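Section 10. Submitting a Comment on a Draft Ordinance 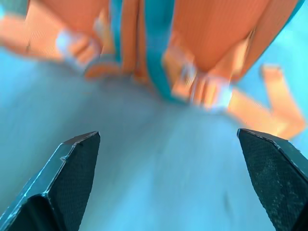
Figure 10. Two black gripper fingers with textured inner pads.

The Gurnmont Legislative Portal accepts written comments from residents on any draft ordinance open for review. Comments on drafts published 30 Mar 2023 close at the end of May.

1. Sign in and select Open Drafts from the main menu.
2. Enter the docket number. Leave out spaces and hyphens.
3. Confirm that the title shown matches the draft you intend to address.
4. Choose Support, Oppose or Neutral. One position is allowed per docket.
5. Type or paste your comment, up to 2,718 characters. Formatting is removed when the text is saved.
6. Attach supporting documents if needed – no more than two files, in PDF only.
7. Select Review, correct any errors, then select Submit.

Note: Petitions with 50 or more signatures are filed under Section 11. Do not attach them to an individual comment.

Caution: A submitted comment becomes part of the public record and cannot be edited. Remove home addresses and telephone numbers from the text and attachments before step 7.

If no receipt number appears, do not submit again. Write to Clementina Leitão, Office of the Clerk, Goodall Building, and give the docket number and the time of the attempt.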